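Chapter 9
Planning and Paying for a Robot Cell

A purchase of automation equipment begins long before a quote is requested. This chapter covers the budget, the schedule, and the paperwork for a small cell, meaning one bench, one or two arms, and the tooling that goes with them. Larger lines are handled in the next chapter, although most of the worksheets carry over.

Small cells are often bought for handling work: picking up mixed items, holding them, and setting them down somewhere else.

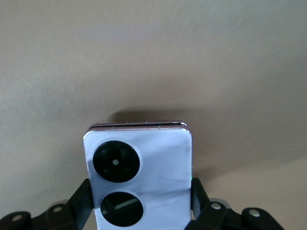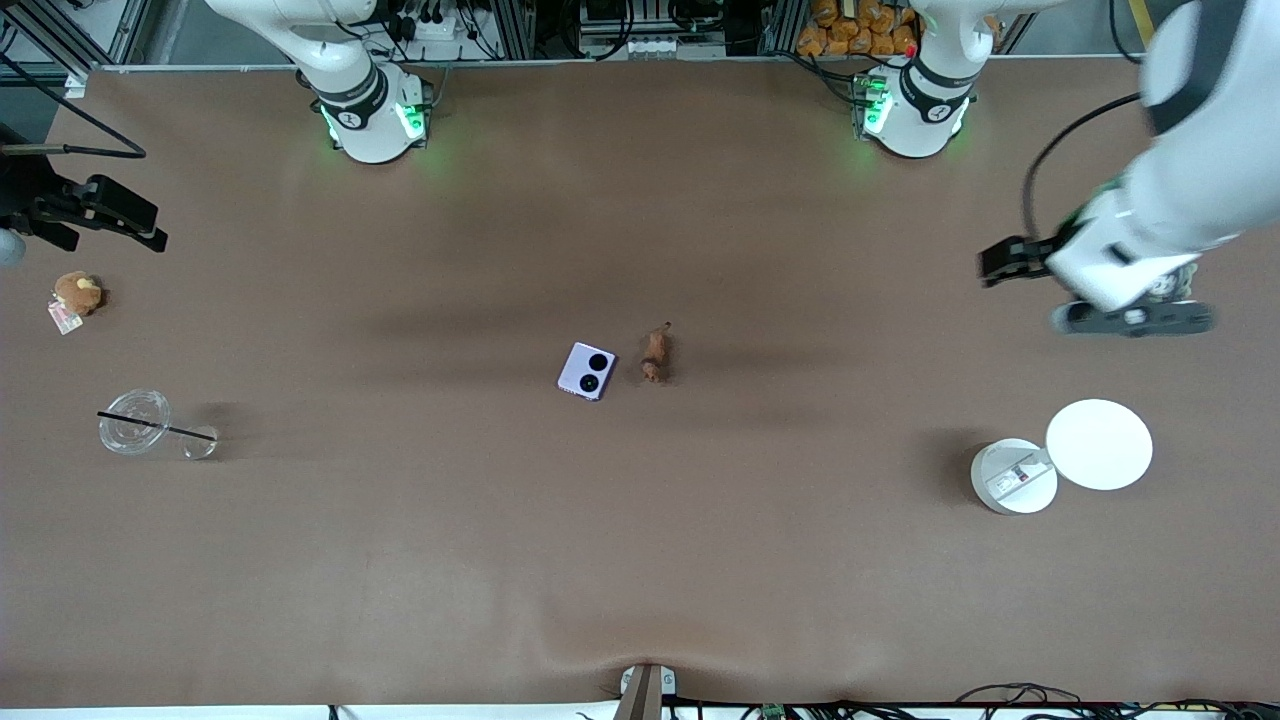

Why does the price of the arm tell a buyer so little about the price of the cell?

The arm is one line on a long list. A working cell also needs grippers, mounts, cabling, a bench, power, a controller, guarding or a safety review, spare parts, and the hours of the people who put it together. On a small project these items together can cost more than the arm. A budget drawn up from the arm's list price will run short, usually during installation, when the buyer has the least room to bargain.

9.1 What belongs in the budget

Costs fall into two groups. One-time costs are paid before the cell does any useful work. Recurring costs are paid for as long as it stays in service. The two should be kept on separate sheets, and in many organizations they are approved by different people.

One-time costs
Arm or arms, with controllers
Grippers and adapter plates
Bench, mounting hardware, and surface covering
Electrical work
Freight, crating, and import charges
Integration labor
Safety review
Operator training

Recurring costs
Service contract
Finger pads, cables, and other wear parts
Software licenses
Floor space, if the site charges for it internally
Operator and technician hours

Students tend to leave out freight and electrical work. Experienced buyers tend to leave out their own staff time, which they think of as already paid for. It should be entered at the same hourly rate the organization uses for any other project.

9.2 A worked case: Clunaneck

Clunaneck is a contract packing firm that handles returned consumer goods. Its operations manager, Sibusiso Van der Merwe, wanted a bench cell that could lift small items out of a tray and place them on a belt. He asked three suppliers for prices.

Cutalis offered a complete cell, installed, with one year of service. Nakajima quoted the arms and controllers only and left the tooling to the buyer. Sistach quoted the arms and one type of gripper, with integration billed by the hour. On the first page, Nakajima was the cheapest of the three by a wide margin.

Van der Merwe put all three quotes on the same worksheet and filled in whatever each supplier had left out. He added gripper prices to the Nakajima column, along with an estimate of 645 hours of in-house labor. He added an hourly ceiling to the Sistach column. Once this was done, Nakajima was the most expensive, and the other two were close enough that delivery time decided the matter. Clunaneck ordered from Cutalis in March.

The worksheet is reproduced at the end of the chapter with the amounts removed. Exercise 4 asks you to fill it in for a site you know.

9.3 Grippers and the range of parts

The gripper deserves its own line and its own trial. A gripper that suits a rigid box may mark a glossy case or crush a thin cup. Before any order is placed, the buyer should collect samples of the actual goods, including the awkward ones, and send them to the supplier or take them to a demonstration. Record the weight, the narrowest and widest dimension, and the surface finish of each sample.

Clunaneck sent 30 sample items. Genji Hoshino, the engineer who ran the trial, sorted them into three bins: held securely, held with a change of finger pad, and not held. The third bin went back to the buyer with a written question asking whether those goods could be left to hand sorting. They could, and a second gripper type was dropped from the order.

9.4 Allowing for delay

Lead times on a quote run from the date of a signed order. Approval, credit checks, and site preparation come before that. Build the schedule backward from the date the cell is needed and mark the last day on which each item can be ordered.

Hold a contingency in both money and weeks. The amount depends on how much of the cell has been built before. A repeat of an existing cell needs little. A first cell at a new site needs a good deal more, and the reserve should appear on the sheet under its own name so that it isn't mistaken for padding and cut.

9.5 Spares

Wear parts should be ordered with the cell. Clunaneck's contract called for finger pads to be replaced after more than 1,000 hours of running, and the firm bought its first set of replacements on the same order to save a second freight charge. Cables are harder to plan for. Ask the supplier which ones flex during normal motion, and stock one of each.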